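Wrist view, close objects and what the operator sees

I have been working through the Hisden demonstrations this month, all of them recorded with the hand-held gripper and none with the remote rig. The set has 127 episodes. Every one is a pick and place on a bench, with the operator holding the tool by its handle and doing the job at normal speed.

The attraction of the hand-held tool is that you feel the contact. With the remote rig at Pluncombe you push a leader arm and watch a screen, and the delay is small but enough to make people cautious. They hover above the object, drop in short steps and close the fingers too late. That hovering ends up in the data, and a policy trained on it will hover as well. With the tool in your hand the approach is one movement.

The cost is in the camera. It sits behind the fingers and it is the only view we log. An operator standing at the bench looks past the tool with their own eyes and uses information the policy will never get. Jiahui Jin raised this when we reviewed the first batch and I did not give it enough weight. Her suggestion was to have each new operator do 5 practice runs while watching only the camera feed. It is slow and people dislike it, but their approach angles change afterwards. They come in lower and keep the finger contact in view.

Large pale objects are the worst case. Auto exposure settles on whatever fills the view, the background clips, and there is very little texture left for the pose tracking to hold on to. I have been checking frames near the grasp by hand, mostly to decide whether an episode stays in.
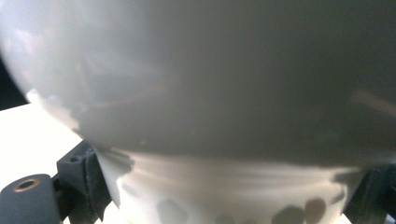 Finger at lower left against the cylindrical part, rounded part above it.

I kept this one. The finger is sharp enough to locate, and the brass-coloured ring in it gives me a fixed point to compare between episodes. The white surface is close to featureless, so I would not trust any tracking that relied on it alone. The bright area on the left is blown out and carries nothing useful.

Two changes for the next round. Exposure gets locked before recording, using the Staltodier settings as a starting point. I am also adding a 3 second hold at the start of each episode, with the tool pointed at the bench from a distance, so the tracker can initialize before anything large gets in the way.

The Krishnan set is next, 328 episodes, recorded before either change. I expect to throw out a fair number – mostly those where the fingers leave the view during the close.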